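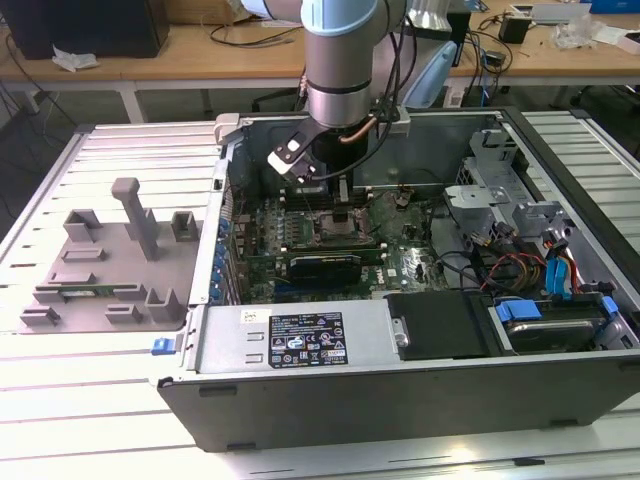

Is the Pernent open day worth it with a bored teenager?

Posted by Troltine, August 2018

They're showing robots that handle computer parts. Mine builds his own PCs and is impressed by nothing. Do we get near anything, or is it two hours of slides?

Noemí Solís
Went in March. One short talk, then you watch the arms at work. Memory sticks first, then processors, and the second is where my lot stopped looking at their phones.
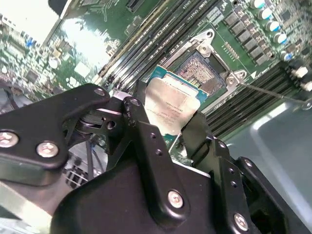

A socket full of tiny pins is a nervous business if you've ever bent one. I have, and it cost me a board. Ask the staff about grip force and you'll be there till closing. Tea is £2 and tastes of the urn.

Ocampo
parking is terrible

Gernix
Book early, there are only 22 places per slot. My son said it was "fine", so make of that what you will. Take the later slot if you can, as the morning one overran and we missed half the demo.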